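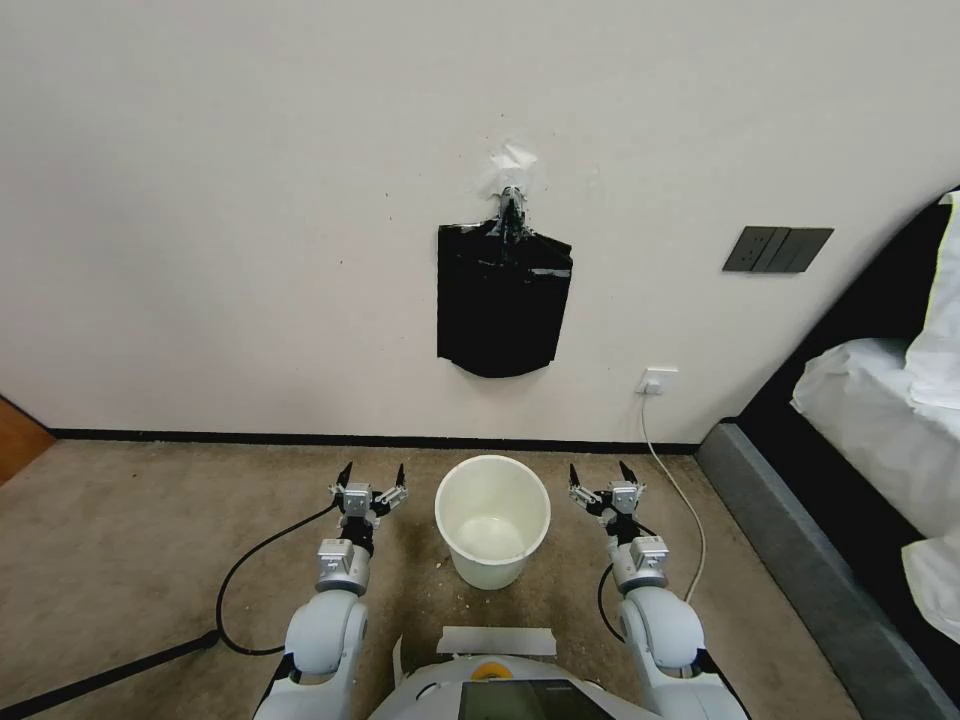 How to Restring an Acoustic Guitar Without Losing an Eye or a Sunday

Subscribe to our newsletter and get new lessons in your inbox. You can unsubscribe at any time.

Search lessons, chords, gear... Go

Your guitar sounds like it's being played under a doona, the wound strings have gone the colour of old pennies, and you've been telling people you like the warm tone. Time to change them. If you've never done it, set aside an hour. If you have done it, set aside an hour anyway and spend the leftover bit feeling smug.

This guide covers an ordinary six-string steel acoustic with bridge pins. Nylon strings tie on at the bridge and are a separate kind of misery. Twelve-strings work the same way as sixes, only you'll be older at the end.

What you need

A set of light gauge strings. A string winder, the cheap plastic kind with a notch for pulling pins. Side cutters. A tuner. A soft cloth, and a folded towel to go under the neck. I use the Stollon lights that the music shop in Jarnville keeps behind the counter, mostly from habit. They come in a paper sleeve that can't be opened neatly by anyone.

Step 1: Slacken everything

Lay the guitar on its back with the towel under the neck, near the headstock. Turn the tuners until the strings flop about. Please don't snip a string at full tension. It makes a wonderful noise and then it goes looking for your face.

You can take all six off at once. There's an old argument that this upsets the neck, and it will outlive us both, but for a half-hour job on a healthy guitar you'll be fine. If your saddle is loose in its slot, note which way round it sits before it drops out and rolls under the couch.

Step 2: Pull the pins

Push the string down into the hole a little before you lift the pin. This frees the ball end, and the pin should come up with the notch on your winder. If one won't budge, reach in through the soundhole and push it up from below with a coin. Pliers will get it out too, along with a piece of your bridge.

Keep the pins in order. They look identical and often aren't.

Step 3: Clean the bits you can never reach

Wipe down the fretboard and the dusty strip between the soundhole and the bridge. A dry cloth does most of it. If the wood looks parched, rub in a few drops of fretboard oil, wait 2 minutes and wipe off whatever's still sitting there. Once or twice a year is plenty. My old Kennedy dreadnought was oiled by a keen previous owner after every string change and the board had the texture of a sardine.
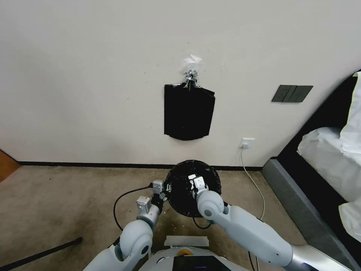 LESSONS > MAINTENANCE > STRINGING UP

Step 4: Seat the ball ends

Put a small bend in the string just above the ball. Drop it in the hole, set the pin on top with its groove facing the string, and pull up gently on the string while you press the pin down. You'll feel the ball catch against the underside of the bridge. If the pin creeps up when you tug, it isn't seated, so do it again now while the stakes are low.

Step 5: Wind on

Run the string through its post, pull it snug, then give back some 5 centimetres of slack for the thick strings and a bit more for the thin ones. You're after two or three tidy wraps, each one below the last. The string goes on the inside of the post, so on a standard headstock the bass side turns anticlockwise and the treble side turns clockwise. Everyone gets one backwards eventually.

Leave the cutters alone until the string is up to pitch.

Step 6: Tune, stretch, tune again

Bring all six close, then lift each string gently away from the fretboard along its length and retune. Go around a few times. The Sistarico clip-on I use goes into a sulk when it's cold, so warm it in your hand first. Trim the ends short and put the offcuts straight in the bin. They can find a bare foot from any corner of a house.

Expect to retune often for the first day.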